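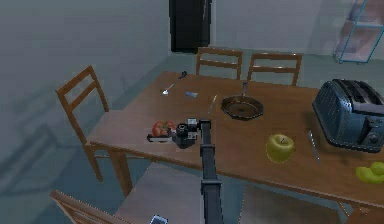
*Tomatoes on the table, stem end down if you can.*

Tomatoes first, seeing as it's what people keep asking me about. Not the fridge. Counter or table, out of the sun, single layer, until they give a little when you press. Then eat them. If they're going over and you can't, THEN fridge, two days tops, and let them sit out an hour before slicing.

- Hard ones: paper bag, banana in with them, fold the top over. Check every day.
- Split ones: use today. Cut the split out, sauce the rest.
- Freezing: whole, on a tray, then bag. Skins slip off under warm water. Only good for cooking after that, don't try a salad.
- A glut: halve, salt, low oven, go do something else. Wulan Nair does hers overnight with the oven light on and the door shut, I've never had the patience.

## Table tops

Oiled wood wants oil, varnished wood doesn't. Drop of water test – beads up, it's sealed, leave it alone. Soaks in, it's thirsty. Thin coat, wipe off ALL the extra, wait overnight. Our old Zastavwood table had seven coats before I learned to wipe properly and it was sticky till September.

Oily rags: lay flat outside to dry. Never balled up in the trash. They can catch fire on there own, I'm serious.

White rings from cups – soft cloth, dab of mayo, leave it an hour, wipe. Doesn't work on black rings. Black rings are sanding.

Tomato juice left on bare wood will mark it. Wipe as you go.

## Spoons and such

Silver: foil in a bowl, baking soda, hot water, dip and rinse. Dry right away. Not for anything with a glued handle! Stainless with rainbow stains: vinegar on a cloth, done.

Don't soak wooden handles. Tirta Liew lost a whole Sutherland set that way, handles swelled and then cracked.

## Painted metal shelves

Warm water, dish soap, soft cloth. No scouring pads, they take the shine off and then it rusts at the scratches. Chips: nail polish in a close color. Rocking shelf – slacken every bolt, push it square, tighten from the bottom up. Heavy stuff low down. If it's taller then you are, strap it to the wall. 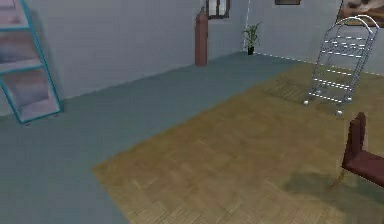 ## Floors under things

Felt pads on chair legs, the nail-in kind, stick-on ones slide off inside a month. Rubber feet can stain vinyl yellow so put a scrap of cork under. Sweep before you mop. Less soap than you think, most dull floors are just soap film – plain hot water, twice, then look again.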